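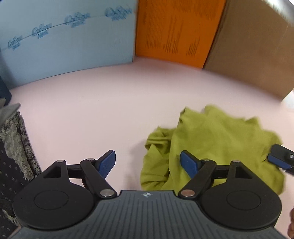 The Gastov is the linkage gripper we compare with the Deák on these pages, and most questions we get are about how the two behave on fabric. Both were fitted to the same hand-held body with the wrist camera looking down the fingers, so only the gripper changes between runs. Cloth is the hardest class in the set. A crumpled piece like the olive-green one gives the fingers no fixed edge to close on, and when a fold sits under one fingertip and bare table under the other, the approach has to be corrected before closing.

Home Grippers Arms Controllers FAQ Contact

Filed under: End effectors / Soft goods

Gripper comparison – frequently asked questions

What was compared?
Two parallel-motion grippers, the Gastov and the Deák, on the same controller, a Dondatix, with the same firmware. Arms are covered on a separate page.

How many grasps were logged?
283 on fabric with each gripper. Rigid parts were logged separately and are not in the fabric results.

What counts as a successful grasp?
The fabric is lifted clear of the table and held until the operator opens the fingers. A lift that drags a second item along is logged as a multiple pick and scored as a failure.

Which did better on cloth?
The Gastov. It failed 39 grasps and the Deák failed 47. We would not choose a gripper on that difference alone. The Deák was easier to service and its pads took less time to change.

Why hand-held and not on an arm?
An operator can change the approach angle faster than we can re-plan a path. Results from the hand-held body should be checked on the arm before any purchase. Reach and payload limits do not show up in hand-held work.

Can two grippers be used together?
Yes. Two-handed runs are logged under their own heading. One gripper pins or tensions the fabric while the other picks. Start both recordings from the same trigger, otherwise the timestamps need to be aligned by hand.

Does the table colour matter?
For the camera, yes. Choose a plain, matte surface that contrasts with the item. Dark fabric on a dark table was the worst combination for our segmentation. Printed cartons in the background made little difference once the working area was masked.

How often should pads be replaced?
We changed them at 500 cycles. Lint builds up in the texture well before then – wipe with isopropyl alcohol and let them dry before the next run.

The fingers no longer meet evenly. What should I check?
Check the pivots first, then the pad seating. Play in one inner link shows up as a fingertip that arrives late. Re-zero the encoder after any adjustment.

Will the Skovadlow mount fit both?
It fits the Gastov directly. The Deák needs the adapter plate, and the camera offset must be re-entered in the Dondatix settings afterwards.

Are the raw logs available?
On request, as CSV. Video is supplied only for failed grasps. Logs recorded before May used the old column order and should be converted before merging.

Last revised 22/07/2020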